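Growing and Foraging Help > Small-scale growing

Is liquid culture in a jar worth it, or just a way to sell me syringes?

Posted by Annelies Wallner

I've been growing oyster mushrooms in the back shed at Inholm since August and I'm wary of most of what I read. The supplier I've used so far, Penex, now wants me to switch from grain spawn to a syringe of "premium culture" that I'd expand at home in sugar water. They claim one syringe will do 600 bags. I run two bags at a time, so I couldn't care less about 600.

My doubts are these. Sugar water is a lovely home for anything that drifts in. You can't tell mould from mycelium in a cloudy liquid, or I can't. And every person telling me it's easy seems to have a shop link under their name. Has anyone here done it for a full season without a flow hood, and did you save any money?

14 comments

Bleddyn Skyrme

Full season, no hood, in a spare laundry. I'd say you're right to be suspicious of the 600 figure. It assumes every jar stays clean and mine didn't. I lost the first lot to something that smelled like old beer, and I only found out after I'd put it into grain, so the grain went too.

What helped was testing on a plate before using any of it. A drop on agar, leave it a week, look at the colour. White and ropey, go ahead. Anything green or slimy, bin the lot. Skip the plate and you're gambling with grain that costs more than the culture did.

As for the money, my gear came to more than I'd have spent on spawn in the same time. I kept going out of stubbornness. If you only want oysters for the kitchen, buy spawn by the bag and spend the rest on decent straw.
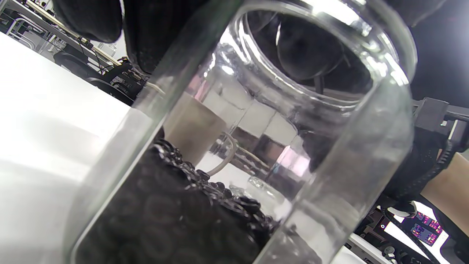
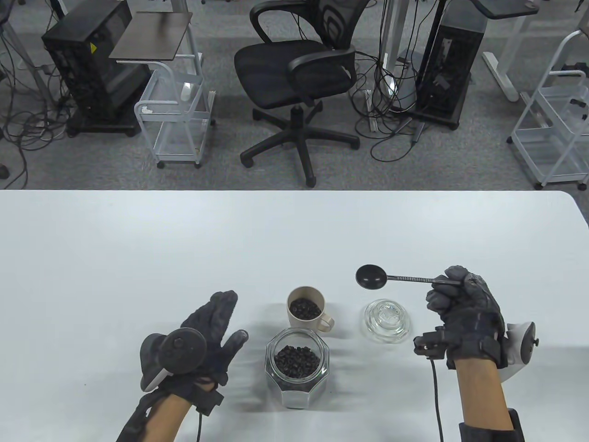
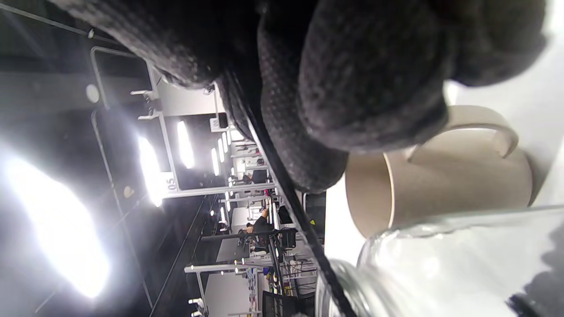

I wouldn't bother with the special culture jars Vastumport sells either. They're a jar with a port in the lid, and the port is the bit that leaks. Plain clear glass like the jar in my first picture suits me because I can hold it up to a window and look for clumps, though a clean-looking jar proves very little. Measure the sugar by weight if you can. Four per cent is the usual advice and I've never seen anyone show their working for it. I've gone weaker and the growth was slower but otherwise much the same.

Share (3)

eberhard_fungi

You just need a pressure cooker and a still air box, it's super easy. I've had zero contamination in 3,904 jars. The Eberhard starter kit has everything in it.

2 comments

Annelies Wallner: That's a remarkably exact number for somebody who sells the kit.

Bleddyn Skyrme: I'd like to see the notebook.

Annelies Wallner: I'll stay with grain for now and maybe try one jar and one plate over winter. If it goes green I'll post the colour.

Last updated 18 May 2024

Related
Straw or hardwood pellets for oysters?
Fuzzy feet on my mushrooms, too little fresh air?
Can I reuse a spent block in the garden?
Still air box made from a storage tub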